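Cahier de laboratoire, projet Dakimard
Collecte de démonstrations en simulation, entrée de janvier
Rédaction : Noémie Dhillon. Relecture : Emília Kuruc.

Objet de la séance : poursuite de la constitution du jeu d'exemples destiné à l'apprentissage par imitation, sur la scène du plan de travail à une machine et un bras unique. La présente entrée complète celle de décembre, dont les réglages de contact sont conservés sans modification.

La reprise a eu lieu à 9 h 15, après redémarrage du serveur de calcul Burnurholm. Le premier lot comprend 104 épisodes téléopérés. Le cumul depuis l'ouverture de la campagne s'établit à 387 épisodes, y compris ceux dont la validation reste en attente. Chaque épisode est enregistré avec les positions articulaires, la commande de la pince, la graine aléatoire et le rendu de la caméra virtuelle.

La disposition de départ est tirée au sort dans les bornes convenues avec l'équipe Siscombe : rotation de la machine, décalage des tapis, position du petit récipient carré. Le bras reste fixé près de l'extrémité droite du plan de travail. Les textures du plan et la direction de l'éclairage varient d'un épisode à l'autre.

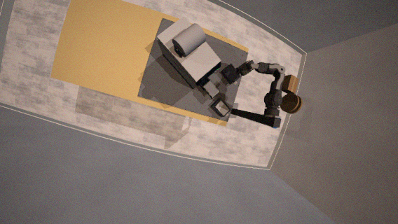 Il a été constaté que les opérateurs n'adoptent pas tous la même hauteur d'approche. Certains descendent la pince dès le début du mouvement, d'autres la maintiennent longuement au-dessus du tapis gris avant de s'engager. Mme Kuruc estime que cette diversité est utile au modèle tant que la phase finale demeure cohérente. Je partage cet avis, sous réserve d'une vérification sur les trajectoires rejouées.

Anomalies relevées :
- 2 épisodes interrompus par une perte de liaison avec le poste de téléopération ; écartés du jeu.
- Décalage d'horodatage entre la commande de la pince et le rendu, en début de lot. Corrigé par le script Sithole, version de travail. À confirmer.
- Interpénétration du poignet et du bord de la machine lors de certaines approches obliques. Le maillage de collision est trop grossier à cet endroit et sera repris.

Décision : les épisodes présentant l'interpénétration sont conservés dans un répertoire distinct et exclus de l'entraînement jusqu'à correction du maillage. Leur étiquette de réussite ne doit pas être modifiée manuellement.

Prochaine étape : lot supplémentaire de 100 épisodes, à bornes de rotation élargies. Mme Kuruc se charge de la configuration ; je relancerai l'entraînement de référence avec les seules données validées, afin de disposer d'un point de comparaison avant l'élargissement.

Fin de séance à 17 h 40. Sauvegarde effectuée sur le volume commun, journal des graines joint.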